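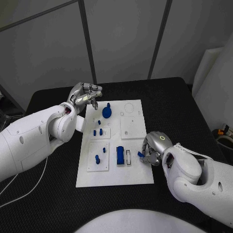
Attachment 1: head camera view, right hand on a blue peg at the right edge of the task board, left hand raised over the upper-left corner.

Ticket 352
Cell: Bosutus, two-arm peg board station
Site: Noltmont
Status: Closed, with one follow-up open
Priority: Normal
Component: Right hand, wrist offset, grasp routine

Problem as reported

Right hand picks up the small peg but lets it turn in the fingers before the insert step. The peg ends up pointing sideways, the arm moves to the hole anyway, and the force limit trips on contact. The run stops with "insert aborted, right." Left arm is not affected. First seen Monday on the morning run. The operator restarted the cell twice and got the same stop both times.

What is expected

Peg stays in line with the fingers from pick to insert. The station should get through a full board without a stop.

Setup at time of report

Board is the standard white one with the blue parts, long side running away from the robot. Tall pegs, short pegs, the knob and the block are all in use. Matance grasp package on both hands, same version left and right. Table covering is the black woven one, which was put on in November. No changes to the arm program since then according to the change log.

Log

Entry 1
Pulled the run log for the failed runs. The stop is always at the same step. Force reading climbs as soon as the peg touches the plate and hits the limit before the arm has moved down any useful distance. So the limit is doing its job and should stay where it is. Do not raise it to get past this fault.

Entry 2
Went through the head camera recording for the morning run. Attachment 1 is from that recording. The peg is sticking out sideways from between the fingers of the right hand. Ring light on the back of the hand is lit. Controller log has no hand fault at that time either, so the hand thinks it has a good grip. It is only measuring that something is between the fingers. It has no way to tell which way the part is pointing.

Entry 3
Checked the cables. The white cable on top of the right forearm was reseated at both ends. Also checked the one that comes out under the left arm and loops down over the table. It has slack and did not pull on anything when the arm was run through its full reach by hand guide. Looked into the opening at both wrists. The red wiring can be seen there on both arms and is not pinched or rubbed on either one. Ran the cell again, same stop. Cables ruled out.

Entry 4
Cleaned the fingertips on the right hand with a dry lint-free cloth, then with the approved wipe. There was a light film on the thumb pad. Ran 9 picks on the short peg with no insert, just pick, lift, hold and put back. Peg turned on four of them. That is better than before cleaning but nowhere near good enough. Added fingertip cleaning to the weekly sheet, as it was only on the monthly one.

Entry 5
Swapped the peg for a new one from the spare bag in case the old one was worn. No difference. Old peg measured fine against the new one. Both went back in the bag, marked.

Entry 6
Checked board position. The board had moved. The two back locators were snug but the front right one was loose, and the board could be shifted by hand toward the left arm. Pushed it back against the locators, tightened the loose one, and re-ran the board touch-off routine with the left arm. Left arm reported all points inside the allowed error.

Ran the touch-off with the right arm. It was off by the same amount in the same direction at every point. If the board were still crooked the error would grow from one end to the other, and it does not. This looks like the right hand offset and not the board.

Entry 7
Opened the tool settings for the right hand and compared them with the printed sheet in the cell binder. The sideways offset in the controller did not match the sheet. Left hand matched on every line. The right hand was taken off for a joint service and put back by the Tu service desk, and the offset on file in the controller is from before that. The new value was written on the sheet but never entered.

With the old value the fingers come down to one side of the peg. They still close on it, but one finger touches first and pushes the peg over before the other ones get there. That matches the recording.

Entry 8
Fix applied:
1. Cell in manual mode, both arms parked, hands open.
2. Saved the current tool settings to the cell folder under the old name plus the ticket number.
3. Entered the sideways offset for the right hand from the sheet. No other lines changed.
4. Restarted the controller. The new value does not load until a restart, even though the screen shows it right away.
5. Ran right arm touch-off at slow speed. All points inside the allowed error.
6. Ran the pick, lift, hold, put back test on the short peg. No turning.
7. Ran one full board at slow speed, then one at normal speed. No stops.

Entry 9
Left the cell on a repeat test at normal speed, short peg only, right hand only, 100 cycles. Finished with no aborts. Checked the recording at several points and the peg is upright in the fingers each time. Went back to the normal job after that.

Cause

Wrong sideways offset for the right hand after service. The dirty thumb pad and the loose board locator made it worse, and both would have needed attention in any case.

If it comes back

Check the right hand offset against the binder sheet before doing anything else. If it matches, clean the fingertips and repeat the pick test without the insert. If the peg still turns, run touch-off with both arms. Same error on both arms means the board has moved. Error on one arm only means the offset or the hand mounting. If the offset is right and the error is still there, take the hand off and look for dirt on the mounting face.

Follow-up

Add a line to the hand removal checklist: enter new offset, restart controller, run touch-off, sign. Open, assigned to the Noltmont cell group. Ticket closed by the same group after one full shift with no stops at the insert step.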